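Setine teleoperation work, progress to end of January
Rawan Karam, January

Collection for the sorting task began this month on the two-arm station. Operators drive both grippers by remote control, picking circuit boards and wire harnesses from a steel tray and placing them in the yellow trays. To date 200 demonstrations have been recorded, of which 87 passed review. Most rejections were for harness grasps – the leads shift when a connector is pinched.

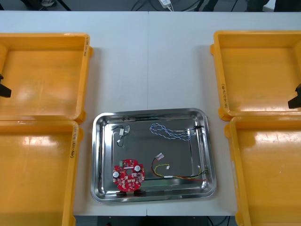
Vimala Kotian has rewritten the operator instructions so that harnesses are gripped at the wires. Qusai Mahasneh will retrain two operators on Saturday. Labelling of accepted runs is up to date.

Spending is within budget. A further 12 operator hours are requested for February.

Related reports
Bruron station: calibration notes
Melnyk handover summary
Mandedia: hand-guided trials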